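Flerstead Business Relocation Portal: User Guide

Section 4. Registering a Site Enquiry

4.1 Before you begin

The portal is open to firms that intend to set up, expand or move premises within the Flerstead municipal area. You will need your business number, a current email address and the floor area you require in square metres. Applicants for the Sirkutgate precinct must also hold a letter of support from the precinct office.

Note: An enquiry does not reserve a site.

4.2 Creating the enquiry

1. Sign in and select New Enquiry from the left-hand menu.
2. Enter the legal name of the business. Trading names are entered on the next screen.
3. Choose a precinct. Dierckx is zoned for light industry and warehousing, Clostwood for retail, food and offices.
4. Enter the minimum and maximum floor area. Sites in Clostwood range from 86 to 859 square metres.
5. Select Save and Continue.

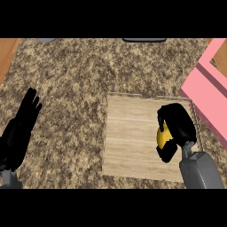
Fit-out details are entered on the second screen and are used to match your enquiry with premises that already have suitable services. Select the fit-out category first, then list any fixtures you expect to keep or install. Food businesses should name surface materials plainly, for example a speckled granite countertop with a square wooden cutting board on it, and should state whether each item is fixed or movable. Movable items are left out of the fit-out value.

Caution: Changing the fit-out category after this step clears all entries on the screen.

6. Enter the number of staff to be employed at the site in the first year.
7. Attach a floor plan if one is available. Plans must be in PDF format.
8. Tick the declaration and select Submit.

A reference number appears once the enquiry has been lodged. Record it before closing the window. 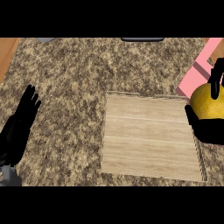

The reference number must be quoted in all correspondence. Enquiries are assessed in the order received, and those lodged after 4:30 p.m. are treated as received on the next business day.

4.3 Amending or withdrawing an enquiry

1. Open My Enquiries and select the reference number.
2. Select Amend or Withdraw.
3. Confirm your choice.

Note: A withdrawn enquiry cannot be reopened. A new one must be lodged.

4.4 Assistance

Questions about zoning or precinct boundaries should be directed to Josefien Vanhove, Business Attraction Unit, extension 2360. For sign-in faults, call the service desk on extension 1161.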